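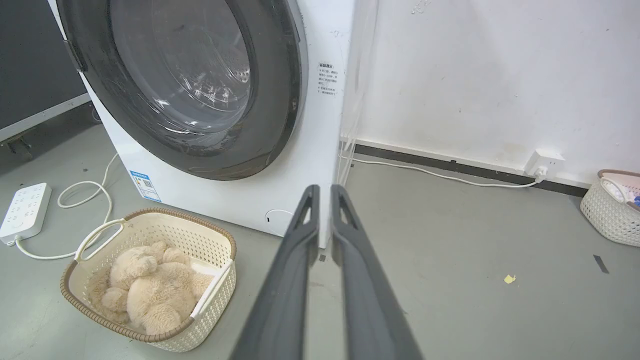
nawal_o
En la lavandería de Stenalmont la carga de las máquinas pasa a ser automática en junio. Somos 17 en el turno y nos dicen que no sobra nadie. Lo que me preocupa son las piezas raras: un peluche en un cesto, como el oso beige, no es una sábana.

Sanne Nijs
Donde estoy yo quedaron dos por turno. Menos espalda rota, más aburrimiento.

ashraf_az
No estoy de acuerdo. Yo antes cargaba más de 100 kilos al día y no lo echo de menos.

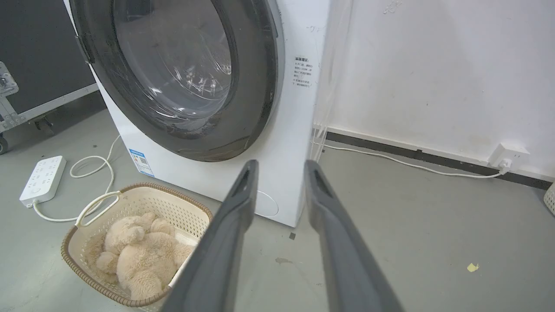
selva_w
¿Quién atiende los paros de noche?

Sanne Nijs
El encargado de turno, y cobra un plus desde que lo pedimos por escrito.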